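How to check your share after a follow-on round

Updated March 3, 2021

When a startup raises money again, small investors often receive a long email and a new cap table, and they don't know what to do with it. I explain the steps I use myself. You need only the cap table, your old share certificate and a calculator.

Step 1. Find your number of shares. It is on the certificate. Let us say you bought 1,215 shares in Drondine through the Ganow platform. This number does not change when new shares are issued, unless the company made a share split.

Step 2. Find the fully diluted total. Many people take the total of issued shares, but the options for employees must be included too. In the tables from Skimositz this total is in the last row, and the option pool is on page 2. 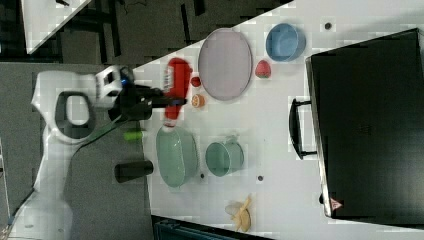 Step 3. Divide your shares by the fully diluted total and multiply by 100. Do the same with the total from before the round. The difference is your dilution.

Step 4. Look if you have a pre-emption right. It lets you buy new shares to keep your percentage. The notice period is written in the shareholder agreement; in mine it was 14 days, and the email came in February when I was traveling, so I almost missed it.

Step 5. Read the class of the new shares. If they have a liquidation preference, the new investors are paid before you at a sale. A preference on 40 percent of the company can change your result more than the dilution.

If your numbers do not agree with the company's, write to them and attach your calculation. Sutherland, for instance, corrected my table the same week.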